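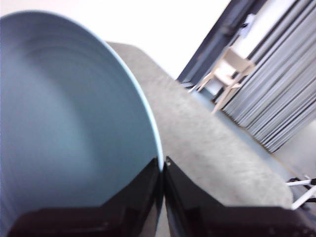 4.2 縁把持の状態推定

本節では、手首カメラの画像から、食器の縁が二本の指の間にあるかどうかを推定する方法を述べる。前節で述べた把持計画器Otariは、物体の三次元モデルから指の目標位置を計算する。しかし、この計算は把持の前の観測だけに基づいている。指を閉じた後に縁がどこにあるかは、Otariの内部では分からない。そのため、我々は指を閉じた後の画像を使う推定器Piranoを作り、Otariの後段に接続した。

鉢や椀のような物体では、縁を挟む把持がよく使われる。このとき、物体は手首カメラにとても近い位置にある。図4はその一例である。淡い青色の大きな鉢が視野の左半分を占め、鉢の内側がカメラの方を向いている。鉢の像は少しぼけている。下側には黒い指が二本見え、その間の隙間は狭い。縁はこの隙間で挟まれているように見えるが、接触する部分そのものは、この視点からは小さくしか観測できない。

この種類の画像には、推定を難しくする性質が三つある。第一に、物体の表面に模様が少ない。図4の鉢には薄い同心円状の凹凸があるが、明暗の変化は緩やかであり、特徴点の検出には十分ではない。第二に、背景が傾いて写る。手首の姿勢が変わると、机の辺や窓枠が画像の中で斜めの線になり、この線が縁の候補として誤って検出されることがある。図4では、暗い灰色の窓枠が白い壁に対して強い輪郭を作っている。第三に、指の表面に光沢があり、反射した光が縁の明るい線と似た信号になる。

以上の理由により、Piranoは画像全体から縁を探すことをしない。最初に、指の領域を求める。指の形状と、指の開き幅の計測値は既知であるので、カメラ座標系での指の輪郭は投影によって得られる。次に、二本の指の間の隙間を中心とする扇形の探索領域を設定し、この領域の中だけで輪郭の画素を抽出する。抽出した画素に楕円の弧を当てはめ、その弧を隙間の方向へ延長する。延長した弧が隙間を通る場合、その候補を縁の仮説として残す。

円形の縁は、斜めから見ると楕円に投影される。したがって、弧の曲率は、縁と直線状の背景を区別するための有効な手がかりである。ただし、大きな鉢を近くから見る場合には、弧の一部がほとんど直線に見えることがある。我々は曲率だけで判定することを避け、弧の両側の色の差も評価関数に入れた。縁の内側は物体の内面であるから、隙間から離れても色の変化は連続的であると仮定する。外側は背景であり、この仮定は置かない。重みは学習用の画像で決定し、評価の間は固定した。

推定の結果は「把持」「非把持」「不明」の三つの値で出力する。「不明」を加えた理由は、制御器との接続にある。初期の実装では二値の出力を使っていたが、像のぼけが大きい画像で出力が短い周期で切り替わり、制御器が持ち上げと停止を繰り返した。現在の実装では、「不明」が出た場合、制御器はその位置で指の力を保ち、次の画像を待つ。800 msの間に「把持」が得られなければ、物体を机に戻す動作に移る。この時間は、手首の振動が収まるまでの時間より長くなるように設定した。

重みの決定には1,807枚の画像を使用した。評価には、これと重複しない631枚の画像を使用した。物体の色、机に対する手首の傾き、指の開き幅は、どちらの集合でも変化させた。正解ラベルはNoémie GuillotとClémence Brunetが独立に付け、一致しなかった画像については、両名が指の力の記録を参照して協議した。ラベル付けには、Pirnenという名前の自作の閲覧ツールを使った。このツールは、画像と同じ時刻の関節角度および力の値を並べて表示する。

評価用の画像のうち、Piranoの出力が正解と異なるものは54枚であり、誤り率は8.6 %である。ここでは、「不明」の出力も誤りとして数えた。誤りの画像を調べると、次の傾向があった。一つは、縁の色と背景の壁の色がどちらも明るく、弧の外側の境界が弱い場合である。もう一つは、縁が指の先端の近くにだけ触れており、弧の延長が隙間の境界をわずかに外れる場合である。後者では、投影した指の輪郭の誤差が結果に直接影響する。手首カメラの校正を行った直後の記録では、この種類の誤りは少なかった。

比較のために、Sakalauskasの方法も同じ画像に適用した。この方法は、物体領域の分割を行い、その領域と指の領域の重なりから把持を判定するものである。模様のある皿では、二つの方法の出力はよく一致した。一方、無地の鉢では、分割された領域が指の手前で途切れることがあり、重なりの値が不安定になった。Piranoは領域の全体を必要としないので、このような途切れの影響を受けにくい。ただし、縁が円形でない容器では楕円の当てはめが成立せず、Sakalauskasの方法の方が適している。四角い容器への対応は、現在の実装には含まれていない。

計算はすべて制御用の計算機の上で行い、推定器は制御器とは別のプロセスとして動作する。両者の間では、推定値と画像の取得時刻を一組にして送る。最初は推定値だけを送っていたが、処理が遅れたときに、指を閉じる前の画像に対する「非把持」が、閉じた後の状態として解釈される問題があった。取得時刻を加えた後は、制御器が指の閉動作の完了時刻より古い推定値を捨てることができる。

なお、Piranoが推定するのは縁と指の位置関係だけであり、把持の安定性ではない。縁が指の間にあっても、鉢の重心が把持点から離れている場合には、持ち上げの途中で鉢が回転する可能性がある。この回転は、当てはめた弧の向きの時間変化として観測できると考えられる。単一の画像からは求められない量であるため、連続する画像を使う拡張を4.3節で扱う。

図4 手首カメラから見た縁把持の例。左側に淡い青色の鉢、下側に二本の黒い指が見える。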